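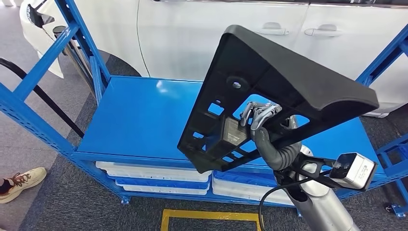 Attachment 1 to ticket 452: black moulded part held through a central opening, handling cell, blue rack.

Ticket 452
Site: Sonville
Category: Handling practice, grip points
Raised by: Moushumi Gamage, Cell Operations
Assigned to: Rafsan Howlader, Automation Standards
Status: Closed, with one follow-up action

Summary of report
The operator asks whether the hand may hold the black moulded part through the lattice. The current handling rule, section 2, says that parts are to be held "by the rim or outer edge". The attachment shows the fingers hooked round a rib from the front. The operator requests a ruling before the September run of 4,000 parts.

Entry 1, R. Howlader, 09:40
Ticket accepted. The wording of section 2 was written for the flat trays and was carried over to moulded parts without review. On this part the upper edge is thick, smooth and rounded, and offers little for the fingers to close on. Cell Operations is asked to keep to reduced speed until the ruling is issued.

Entry 2, A. Sultana, Quality, 11:15
The part drawing supplied by Zullier has been checked. It gives no restriction on contact with the ribs. It does restrict contact with the light grey block and with the bolt head in the round boss, neither of which may carry load. In the attachment the fingers are on a rib of the central opening. Quality has no objection to this hold.

Entry 3, R. Howlader, 13:30
Hold test carried out in the cell at reduced speed, then at normal speed. No slip recorded by the hand controller at either setting. Ribs inspected afterwards by Quality and found free of marks.
A separate point was noted while reviewing the attachment. A person's foot is visible beside the rack while the hand is holding a part. Standing there is permitted in reduced-speed mode only, under section 4 of the site rules. The mode log confirms that reduced speed was selected at the time. No breach is recorded.

Entry 4, M. Gamage, 14:05
Noted. Please confirm whether the yellow floor marking in front of the rack counts as the standing limit. Two of our operators have understood it differently.

Entry 5, R. Howlader, 15:20
It does not. The marking shows a set-down position. The standing limit is given on the cell plan - a copy has been sent to the shift office.

Ruling
Section 2 is amended to read: "Moulded parts may be held by the rim, or by a rib of a central opening. Inserts and fixings shall not be used as grip points."

Follow-up
R. Carhuamaca to add the standing limit to the operator briefing sheet. Owner informed.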